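Kitchen sinks with drying racks, gallery page, by Liam Parsons

Double sinks in the Grollach showroom kitchen, with a rack set in one basin. A pink plate and a white cup-like piece were used.

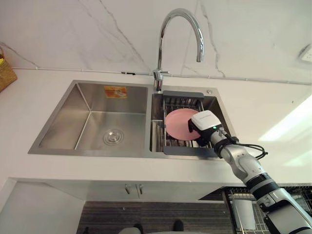 Does the rack have to stay in the sink?
It lifts out. Rinse it and stand it on end to dry.

A rack over the basin leaves the counter free, and drips go down the drain. Plates go in first. 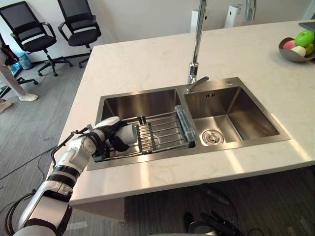 Cups and other small pieces can go in wherever there is room. Ronaldo Espiritu fitted both the sink and the faucet.

Flat plates are easiest to hold by the rim.

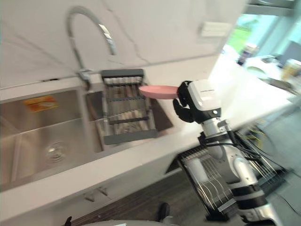
How often should a rack be cleaned?
Once a week is enough, with dish soap and a soft brush.

Last updated: September
This site uses cookies.
Contact | © Grollach | Back to top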